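Clarness Password Vault: frequently asked questions for staff

These answers were collected by the Allilex IT support desk after the change to the new password manager in February. If your question is missing, write to Anitha Pisharody or leave a note in the support queue.

Why do we have to use a password manager at all?

Many of us were keeping the same password for several services, with a different number at the end. When one service is broken into, the attackers try the same password everywhere else. With Clarness every account gets its own long password and you need to remember only one.

What is the master password and how long must it be?

It is the password which opens your vault. The minimum is 11 characters, but we recommend four or five words that have no relation between them. Please do not take a line from a song, or the name of your child with a year of birth.

Can the support desk see my passwords?

No. The vault is encrypted on your own computer before it is sent to the server. Adelino and the others on the desk can see that you have an account and when you last signed in. They cannot open it.

I forgot my master password. What now?

Call the desk, do not send e-mail. We will check your identity with your manager and then start the recovery. It takes up to 4 hours during the working day. If you never printed your recovery sheet, the vault must be emptied and you start again with a new one, so please print the sheet this week and keep it at home.

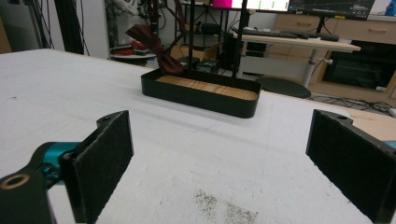
Can I keep private passwords in it, for example for my bank?

Yes, there is a section called Personal. It is not shared with your team. When you leave the company you have 30 days to export it, after that it is deleted with the rest of the account.

How do I share a password with a colleague?

Use a shared folder. Open the entry, choose Share, and pick the person or the team. Do not copy the password in the chat, even if you delete the message later. The chat keeps its history in the backup, and we found more than 100 passwords there when we made our last check.

Does it work on my phone?

It works on any phone that still receives security updates. Install the app from the official store and sign in with your work address. The Jalow office has its own rules for phones, ask Tomás Cordeiro before you install.

I received a message that my vault will be closed unless I confirm my password. Is it from you?

No. We never ask for the master password, not by e-mail and not by telephone. Do not click on the link. Forward the message to the desk as an attachment and then delete it. If you have already typed your password somewhere, call us immediately, at any hour. You will not be in trouble for this.

Why does it lock so often?

The vault locks itself when the computer has been idle for a while. You can make this time shorter in the settings, but not longer. We know that it is annoying in the Magalhães building, where people move between desks the whole day, and we are looking at fingerprint readers for them.

Can I still save passwords in my browser?

This function will be switched off on all company computers. Before that, please import what you have. The import is under Tools, and the guide written by Henrique explains it for each browser.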